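Plernent folding kit, worth it for a small rental place?

Kamol Rungrueang
December 18, 2024

Hi all. I run 11 vacation rooms with my sister and we do guest laundry too, so a LOT of folding. Been looking at the Plernent kit, the one where you do the fold yourself with the hand-held gripper and then it gets turned into a routine for the arm. Sales guy at Belberg quoted me for the grippers, the arm, plus 20 "garment lessons" a year. Extra lessons cost more.

My questions. Does it cope with real beds and not just their nice flat demo table? How long before the arm is any use? And is the lesson thing a rip-off? Our stuff is sweaters and kids clothes mostly, sheets go out to a service.

Thanks, sorry if this was asked before, search didnt find much.

Signe Brøndum

We got ours in August. Small guest house, similar to you. Short version: yes on beds, with some buts.

You can teach on whatever surface you like. We do it right on the bed, patterned spread and all. Belberg told us plain white table only, Plernent support said any surface as long as you teach on the one you'll use. Go with support. Knit top, hand gripper, bedroom: 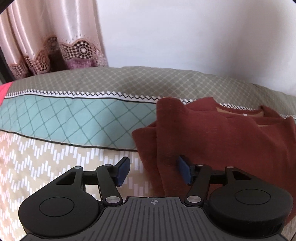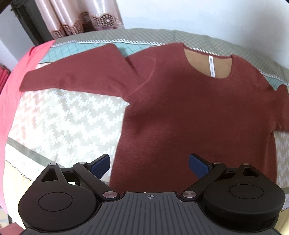
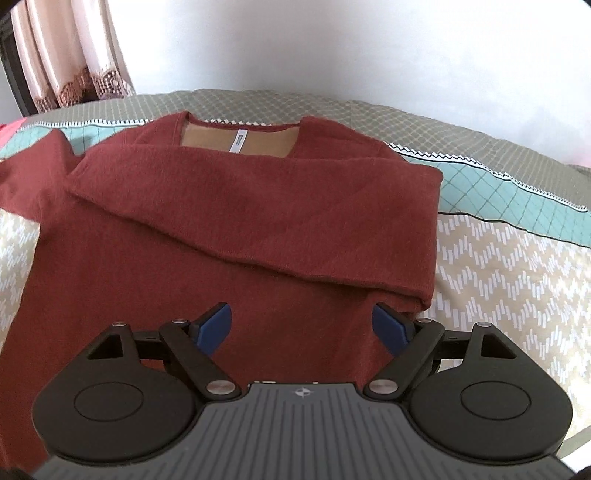 Lessons are where the money goes so plan them. One lesson = one garment type, one fold, and you get 72 hours to upload all your takes for it. Miss that and it closes and counts as used. Happened to me twice, grr. Do the sleeves slow. In the last picture one sleeve is folded across the chest and the other is still out to the side, and that is the kind of halfway point where I stop for a second before going on. Also start some takes with the thing bunched up, like on the pillow in the first one, because guests don't hand you laundry laid out flat. If every take starts neat the arm only knows neat.

Hand part is easy. Squeeze, move, let go. Wrist gets sore after an hour or so, get the strap.

How long till useful: first lesson came back in 10 days. Sweaters were ok after the second round, it still made a mess of hoods. Kids sizes need their own lesson, which they do NOT tell you up front. So 20 goes quicker than you'd think. Ask for the swap option, you can trade a bad lesson back once.

Would I buy again... yes but I'd rent the arm first. Plonance does rentals for it, month to month.

Oluf Ladefoged

dont bother, fold it yourself. I can do a sweater in less time than it takes to charge the thing

Lærke Vestergaard

Agree with Signe on most of it, one thing to add. Check which pads you get. The standard ones are fine on thick knits, but I had trouble with thin t-shirts, kept picking up two layers at once. Plernent sells a softer set, Cardoso makes one that fits as well and it's cheaper. Using the Cardoso set since the summer, no complaints. Warranty on the grippers stayed ok, I asked in writing first and you should too.

On the lessons: the quote you got sounds like the old plan. There's a newer one where unused lessons roll over to next year. Belberg won't bring it up unless you do. Get the lesson count AND the upload window in the contract, mine only had the count and I had to argue about it after.

Also the arm needs clear space next to the bed, more than the brochure makes it look. Measure your tightest room before you sign anything. We ended up doing all the folding in one room and carrying stuff over, works fine.

Kamol Rungrueang

Super helpful, thanks Signe and Lærke. Will ask about roll over and call Plonance for a rental price. Oluf you are welcome to come fold for us lol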